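Burnura Grocers Cooperative to Open Winter Produce Hall in Cultstead

CULTSTEAD, February – Burnura Grocers Cooperative will open a covered winter produce hall on Aguirre Street in Cultstead this month. The hall will sell cabbages, roots, squash and stored apples from farms in the Stado valley through the end of April.

The building was a feed store until last year. Burnura signed a lease on the ground floor in the fall and has since replaced the lighting, repaired the loading door and added a public restroom. The hall has 2,000 square feet of sales space. Parking is behind the building and can be reached from the alley.

Doors open at 8 a.m. and close at 3 p.m. on market days. A schedule of market days is posted at the entrance and at the cooperative's main store.
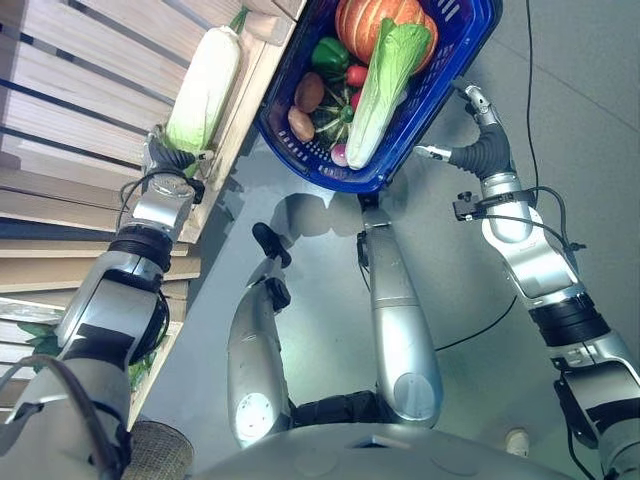 Growers in the Stado valley harvest most of their storage crops before the first hard frost. Until now, members who wanted to sell through the winter had to truck their produce out of the county or sell it to a wholesaler at a lower price. The cooperative surveyed its grower members last spring, and a local place to sell between January and April was the most common request.

Growers will rent space by the day or for the full season. A day space costs $30 less for cooperative members than for other growers. Each grower sets his or her own prices. Burnura will run the register for growers who cannot staff a stand and will keep a small commission on those sales.

Produce sold in the hall must be grown within the valley or in one of the neighboring townships. Resold produce is not allowed. Stands must show the name of the farm and the town where the crop was grown. Baked goods, eggs and honey may be sold if the seller holds the usual county permit.
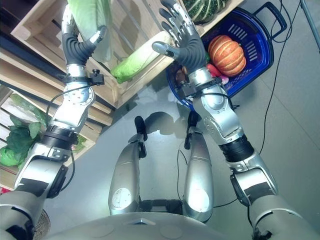 One member grower said the winter hall would change what she plants this summer, with more late cabbage and fewer early greens. "I always had a good fall crop and no place to take it after Thanksgiving," she said. "Driving two hours each way for a few crates never paid."

Burnura expects about 300 shoppers on a typical market day. The cooperative has 348 member households, and shoppers do not need to be members to buy at the hall. Members will receive their usual discount on items sold through the Burnura register. The discount does not apply at stands run by the growers themselves.

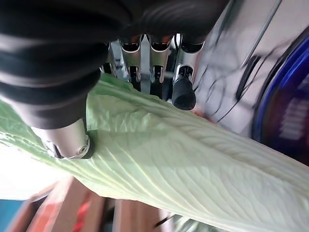 Napa cabbage, one of the winter crops at the Aguirre Street hall.

Napa cabbage, green cabbage, carrots, beets, rutabagas and winter squash are expected for the first weeks. Leeks and overwintered spinach should follow in March, depending on the weather. Supplies of any one crop may run out before closing time.

Storage sheets with advice on keeping cabbage and roots at home will be available at the front counter at no charge. Shoppers are asked to bring their own bags. Paper bags will be sold at the register.

Growers who want a space for the rest of the season can pick up an application at the main store or at the hall during opening hours. Applications for day spaces must be turned in at least 3 days ahead.

About Burnura Grocers Cooperative

Burnura Grocers Cooperative is a member-owned grocery serving Cultstead and the Stado valley. It operates a full-service store and a summer farm stand.

Contact: Burnura Grocers Cooperative, Member Services Desk, Cultstead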